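雷内奥社区活动室 月度安全检查表（附说明）

检查人：Morenike Onyeka
日期：2026年2月11日

一、出入口与通道
主门开合顺畅，门锁正常。后门的闭门器有点急，小朋友跟在大人后面进来容易碰到手，我已经调慢了一档，下个月再请大家帮忙留意。
结果：合格，待复查

二、桌面与边角
挨个用手摸了一遍，没有毛刺，也没有翘起的木纹。老问题还是桌沿，冬天大家穿得厚，坐下起身时爱蹭，请带班的老师开课前多看一眼，费不了多少工夫。
结果：合格

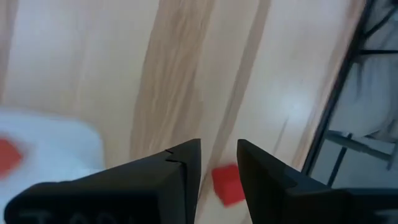 浅色木桌面与黑色桌沿，桌上有一小块红色积木

三、灭火器与急救箱
灭火器2具，压力指针都在绿区，铅封完好。急救箱里的创可贴快用完了，已向加尔巴用品店订了50片，碘伏棉签还够用，不过盒盖有些松，先拿皮筋箍着。
结果：急救箱需补充

四、地面与杂物
地板没有松动，走起来也不响。散落的小物件最容易绊脚，尤其是老人家来得早、灯还没全开的时候，所以还是那句老话，用完随手归箱，咱们互相照应着点。

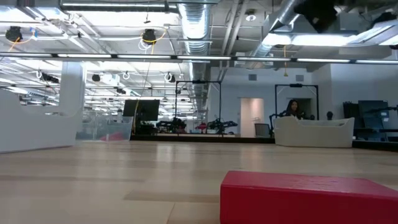
门口的防滑垫边上卷起来了，我用胶带压了一下，只能顶一阵子，还是得换新的，预算232元，单子已经交上去了。
结果：防滑垫需更换

五、用电
插座3处，逐一试过，面板不烫手。饮水机的线绕得有些紧，已放松理顺。
结果：合格

备注：上回有家长问暖气片要不要加护罩，我觉得问得很好，已经记下，等费斯代尔那边的师傅来量了尺寸再答复。谢谢各位平日里这么上心！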